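Floor boxes vs. power strips for a workroom, need opinions before the floor goes down

Started by ploverhill
April 28, 2022
11 replies

ploverhill
Posts: 100
We're redoing the back workroom in our shop in Hamden. The slab is bare right now and the new flooring goes down soon, so anything that needs to go in the floor has to be decided before then. The tables will stand in the middle of the room, well away from the walls. I want power at the tables without cords running across where people walk.

Choices as I see them:
1. Floor boxes with hinged lids, one per table.
2. Power strips screwed under the tabletops, fed from the wall.
3. Cord reels from the ceiling. I don't like these, but I'm listing them.

The boxes I priced are the Zovwood ones at 333 for the set, no wiring devices included. Has anyone lived with floor boxes for a few years?

gantry_lou
We have them at work. They're fine if you buy the metal ones. The plastic lids get stepped on and the hinge goes. Ask me how many lids I have replaced.

Depth is what you need to look at. A shallow box will take the socket but then the plug sticks up and the lid won't close over it. You need room for the plug and the bend in the cord.

marlowe77
Disagree on plastic. It depends on where it sits. Under a table nobody steps on it. Ours are plastic and the lids still close flat after six years. The metal ones cost more and you have to ground the box itself.

gantry_lou
Under a table today. Then somebody moves the table.

ploverhill
Fair point, the tables will get moved at least once a year. We do a big rearrange every January.

I've got some of the parts out so I can compare them before I order the rest. The gray box is the one with the see-through lid, and the strip is the kind I'd use for option 2. The metal fittings are still on the floor and I haven't gone through them yet.

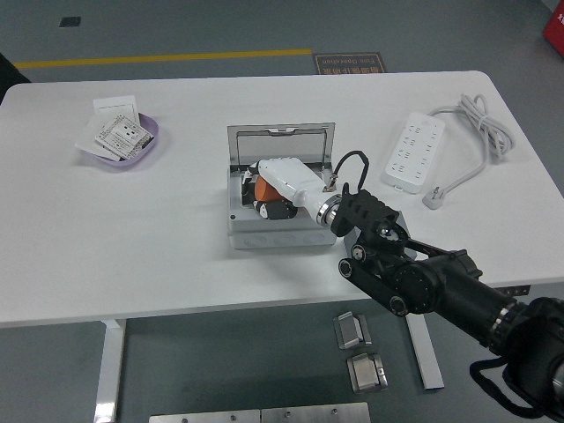

Re: Floor boxes vs. power strips (page 2)

tin_ceiling
Do you mean to use that gray one in a concrete slab? Check what it's listed for. Some boxes are made for wood subfloor only and the screws have nothing to bite into in concrete. The listing should be on the carton or the sheet that came with it.

ploverhill
I'll look at the sheet tonight. The Voicu catalog just said "floor," no more detail than that.

marlowe77
Lid open like that, I can see it's the style I was talking about. I like being able to see through the lid. You can check if something is plugged in without getting down on your knees and opening it.

gantry_lou
See-through lids scratch. Give it a year of grit and a push broom and you won't see through anything.

oldsplice
I'm an electrician, not in your state. A few things.

Don't use the strip as your permanent wiring. A strip mounted under a table and plugged into a proper receptacle close by is common enough, but your option 2 has the cord going all the way to a wall, and that puts it right back across the walkway. Tape and rubber cord covers are for a weekend event.

Run conduit while the slab is bare, even to spots you aren't sure about. Pull a string through and cap it. You'll pay far more to cut the floor later.

And get your inspector's answer on the boxes before you buy the rest. Mine wants a gasket under the cover anywhere the floor gets mopped.

tin_ceiling
Agree with all of that except the extra runs. We put in four spare conduits and have never used one. Put that money into better boxes.

oldsplice
And I've cut three finished floors for people who didn't put in spares. We can both be right.

kettlewick
Has anyone tried the Drorodach covers? They're flush when closed, with a little flap for the cord. Carts roll over them without a bump. My only complaint is that crumbs get down in the flap and you need a vacuum hose to clean it out.

ploverhill
Hadn't seen those. Do they fit a round box or only rectangular?

kettlewick
Ours are rectangular. I don't know about round.

ploverhill
OK. Plan for now is a floor box at each table and one spare conduit toward the window side. I'll call the inspector about the gasket and hold off on plastic or metal until I hear back.

gantry_lou
Metal.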